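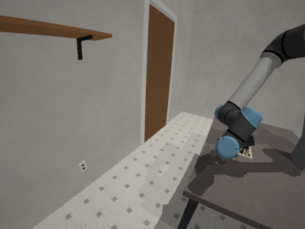 From: Bożena Borkowska
To: prirberg-water list
Subject: Re: Well levels and the August limits
Date: 30 Jan 2023

Bijan Zamani wrote:

> Does anyone have the January reading for the Messina Road well? The
> last one I have is 177 feet to water, and that was before the rain.
> I'd also like to know if the outdoor watering limits from August are
> still in force. My bill says yes and the district office says no.

Bijan,

The January reading is 154 feet, so the level has come up 23 feet from the one you have. Akash Ahuja took it with the district's tape and I wrote it down. The pump had been off overnight. Please don't compare it with the fall numbers from the Gututgate well, which is shallower and sits much closer to the creek.

On the limits, the office is right. The two-day schedule ended when the reservoir passed 36 percent. The notice on your bill is old text that should have been taken out. Ravinder Dhillon has asked billing to fix it before the next run.

The leak rule did not end. If you get a leak letter you still have 30 days to repair the line, and the fee is still $100 if you don't.

I don't have readings for the private wells on the north side. Tahmineh Nazari used to collect those and may have kept the sheets. If you own one and want it included, send me the depth to water, the date, and how long the pump had been off. Feet and inches are fine, I'll convert them.

The next round of readings is in three weeks. I need one more person for the Virnico end, mornings only.

Bożena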